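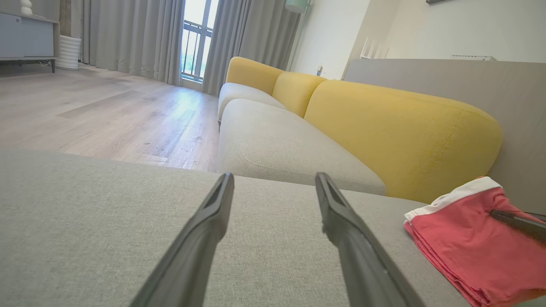

うちのソファ、夏の午後。グレーの座面に、赤いのがひとつ。

洗濯物はソファで畳んでいい、という話

2022年8月10日

ソファの上に洗濯物を置く人間はだらしない、という空気がありますよね。片づけの本を読んでも、雑誌の収納特集を見ても、まず怒られるのがソファです。「ソファは座る場所です。物置ではありません」。はい、すみません。でも私はもう長いことソファで洗濯物を畳んでいて、これからもやめる気がまったくないので、今日はその言い分を書かせてください。

クルトゥルシュのこの部屋に越してきたとき、前の住まいから洗濯物用の台を持ってきたんです。高さが腰のあたりにくる、いかにも働き者が使いそうな台。寝室の隅に置いて、さあここで畳むぞ、と張り切っていました。続いたのは3日です(笑)。寝室は暗いし、話し相手はいないし、台の前に立つと急に「家事をしている」という気分になるんですよね。気がつくと台の上には取り込んだものが山になって、私は居間のソファでお茶を飲んでいる。山は見えないところにあるから、いつまでも減らない。

ところがソファに持ってくると、減るんです。だって、どかさないと座れないから! 片づけの先生方が「だからダメなんです」と言う、まさにその点が私にはありがたい。夜になってソファに沈みたくなる時間には、いやでも全部畳んで、それぞれの引き出しに帰ってもらうことになります。邪魔な場所に置くというのは、けっこう立派な作戦だと思うんですよ。

友人のナズミエさんにこの話をしたら、眉をひそめられました。彼女の家の居間はいつ行っても完璧で、ソファにはクッションがきれいに並んでいて、座るのがちょっと申し訳ないくらい。「お客さんが急に来たらどうするの」と聞かれたので、「端に寄せて、座ってもらう」と答えました。あのときの顔、忘れられません。でも私、よそのお宅のソファに畳みかけのタオルがあると、むしろほっとするんですけどね。ああ、この家も毎日着て、洗って、暮らしてるんだなあって。

ソファ選びの話もさせてください。今のはロンダリという店で買いました。座面が薄いグレーで、背のクッションがからし色。店では全部グレーのほうを勧められて、私もかなり迷ったんです。全部グレーなら部屋に合わせやすいし、飽きがこない。そのとおりだと思います。でも、からし色のほうを見たら、もうそっちにしか目がいかなくて。家具は無難な色に限るという意見にも、私はあまり賛成できません。毎日見るものなんだから、見て嬉しい色がひとつ入っているほうがいい。

それに、これは買ってからの発見なんですが、グレーの座面は洗濯物の仕分けにとても向いています。白いものも赤いものも黒いものも、置けばちゃんと見える。以前のソファは紺色で、黒い靴下を載せようものなら行方不明でした。家具屋さんはどうしてこういうことを売り文句にしないんでしょう。「靴下が見つかる座面」、私なら買います。
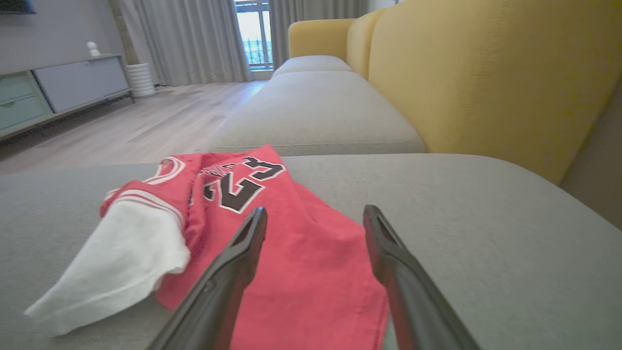

さて、畳みにくいものの話です。タオルは楽しい、Tシャツもまあ楽しい。困るのがバスケットボールのユニフォームです。袖がないから折り返すところがないし、生地がつるつるして、重ねたそばから滑り落ちる。おまけに背番号みたいな大きなプリントは、どこで折ればいいのかいつも悩みます。23番なら2と3の間で折るのが自然な気もするけれど、同じところばかり折っていたら数字が傷みそうで怖い。で、考えているうちに面倒になって、くしゃっと置いて、先にほかのものを畳んでしまうわけです。最後にソファに残っているのは、だいたいいつも赤いユニフォーム。

このあいだ、近所のタネルさんにこの悩みを打ち明けました。若いころ自分もやっていたそうで、「あんなものは畳まない、丸める」と一言。裾からくるくる巻いて、引き出しに立てておくんだそうです。やってみたら、まあ確かに早い。早いんですけど、巻いたユニフォームって、ちょっと巻き寿司みたいで味気ないんですよね。せっかくの番号も隠れてしまう。というわけで私はいまだに畳んでいます。番号が表に出るように、肩を内側に入れて、裾を持ち上げて、ふわっと四角に。きれいにはなりません。なりませんが、開けたときに数字が見えると、なんだか景気がいい。

正しい畳み方というのも、私はだいぶ疑っています。前に、服を全部同じ幅に畳むための板を買ったことがあるんです。これを使えば、お店の棚みたいに揃いますよ、という触れ込みのもの。確かに揃いました。揃ったけれど、一枚ごとに板を置いて、ぱたん、ぱたん、とやっていると、手が服に触っている時間が減ってしまうんです。襟がのびてきたなとか、脇のところがほつれかけているなとか、そういうのは手で撫でているときに気づくものでしょう? 板は今、植木鉢の下に敷いてあります。そちらの仕事では大変優秀です。

もちろん、ソファ派にも守るべき一線はあると思っています。うちの決まりは、寝る前には空にすること。ひと晩置いたら、それはもう洗濯物ではなくて景色になってしまうので。朝になって「ああ、まだあるな」と思い、昼には何とも思わなくなり、しまいには山から直接着るようになる。これは私も経験があります。あれはさすがに擁護しません。ナズミエさん、そこは私も同意見ですよ。

あとは、生乾きのものを載せないこと。食べながら畳まないこと。この前、トマトを切ったお皿を脇に置いてやっていて、ひやりとしました。からし色のクッションならまだ諦めもつくけれど、グレーの座面に赤い汁は、ねえ。

それ以外は、自由でいいじゃありませんか。テレビをつけてもいいし、窓のほうを向いてぼんやり手を動かしてもいい。背中にクッションがあって、足を投げ出せて、途中で疲れたらそのまま横になれる。こんなに家事に向いた家具を、座るだけに使えだなんて、もったいないと思うんです。

タネルさんには今度、巻かない派のまま戻ってきましたと報告するつもりです。きっとまた「丸めろ」と言われるんでしょうけど。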